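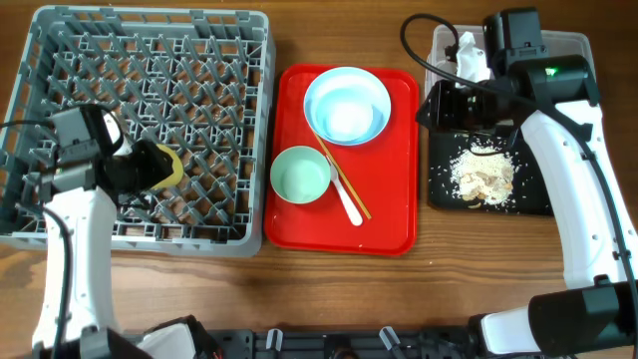 Unit 4: Teaching a Task by Demonstration
Course handout for Introduction to Robot Manipulation
Course instructor: Edit Hegedűs. Laboratory sessions: Asuka Nishimura and Dougal Cruickshank.

Students are expected to read this handout before the Saturday laboratory session. Sections 4.1 through 4.3 will be assumed in the written assignment. Section 4.5 covers grading.

4.1 Scope

A robot may be given a task in several ways. An engineer may write out each motion, a planner may compute the motions from a model of the work area, or a person may perform the task through the robot while the system records what was done. This unit is concerned with the last of these. The recorded performances are called demonstrations, and the person giving them is called the operator.

Two forms of demonstration are treated in this course. In kinesthetic teaching, the operator takes hold of the arm and moves it directly. In teleoperation, the operator controls the arm from a distance, by means of a second arm, a handheld controller or a similar device. Kinesthetic teaching is simple to set up and gives the operator a direct feel for contact. It becomes difficult with two arms, as each arm may require both of the operator's hands, and the operator's body often blocks the cameras. Teleoperation avoids the second problem in most layouts, at the cost of a longer training period for the operator.

4.2 The Task Statement

Before any demonstration is recorded, the task must be written down in a form that two operators would read the same way. The statement used in this unit is the clearing task from the Godimel exercise set. It reads: "Tableware is to be moved from the tray to the rack. Food scraps are to be left on their own tray. The operator shall finish with both grippers open and clear of all objects."

A good statement fixes the starting condition, the ending condition and the objects that must not be disturbed. It does not prescribe the path of the arm. Differences in path between operators are useful in training, provided that the ending condition is the same. Differences in the order of the objects are also permitted in this unit, although Sayaka Arai's reading notes (see 4.6) set out the case for a fixed order when the number of demonstrations is small.

4.3 Views and What They Contain

Each demonstration is stored as a set of time-stamped streams: joint positions, gripper commands, and video from one overhead or head-level camera and from a camera at each wrist. The wrist views deserve particular attention, as the learned policy will often depend on them in the last moments before contact.
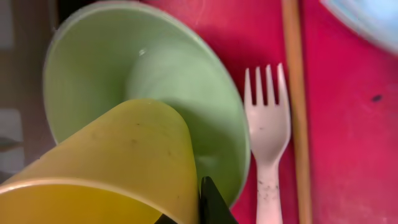
Grasp choice is the first point at which operators differ. Thin-walled tableware may be taken by the rim, by the base, or by placing one finger inside and one outside. The choice is harder when pieces overlap. With the green bowl tipped on its side and the yellow cup lying over the lower part of it, the operator has to decide which piece is to move first and where a fingertip can enter. The black fingertip is in the gap between the two. A few millimeters in either direction would change which object is touched, and an operator working only from the head-level view would have little means of judging the difference. The fork and the thin stick beside it present a separate problem: long, narrow objects lying close to parallel should be approached across their length, and the operator should confirm which one is between the fingers before closing.

Students should note in the log any grasp that was attempted and abandoned. An abandoned grasp is not in itself a reason to discard a demonstration. A recovery that is carried out slowly and clearly can be among the most valuable parts of a recording.

4.4 Pace, Blur and Camera Motion
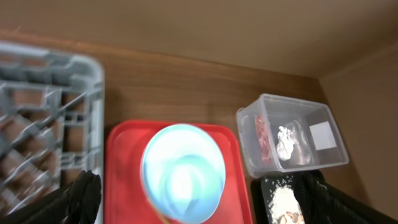 The speed of the arm affects the quality of the wrist video directly, and beginners tend to move too quickly between objects, where nothing is being touched and the motion seems unimportant. These transfer motions are still part of the training data. Blur need not be even across one view – the ribs of the gray rack and the blue bowl in the red tray have softened considerably, while the clear container and the foil inside it remain somewhat sharper. A policy trained on many such views may locate the bowl poorly on approach. Operators should slow down before the target object enters the area between the fingers, and should pause briefly before descending.

The following practices apply to all sessions in this unit.

Begin recording with both arms at rest.
Look at every camera stream before the first motion.
Move one arm at a time unless the task statement calls for both.
Do not reach into the work area while the arms are enabled.
End the recording before resetting the objects.
Write the log entry before beginning the next demonstration.

The emergency stop must be within reach of a second student at all times. A student may not operate the arms alone.

4.5 Laboratory Assignment and Grading

Each pair will record 34 demonstrations of the clearing task on the Stuvholm bench. Both members must serve as operator. Pairs will then review their recordings, label each as accepted or rejected, and submit a short written account of the reasons for rejection.

The assignment is graded out of 100 points: 40 for the recordings, 25 for the log, and 35 for the written account. Points are not deducted for rejected demonstrations that are correctly labeled. Points are deducted for missing log entries and for recordings in which the reset of the objects has been included.

4.6 Reading

Arai, Sayaka. Notes on Ordering in Tabletop Demonstrations. Course reader, part 2.
Uchida, Rin. Operator Training for Two-Arm Teleoperation. Chiba workshop notes, sections 1 and 3 only.
Clarkel Bench Manual, chapter on enabling and stopping the arms. Required before the first session.

Questions on the reading should be brought to the October review meeting. Requests for a change of laboratory partner must be made in writing to Dougal Cruickshank before recording begins.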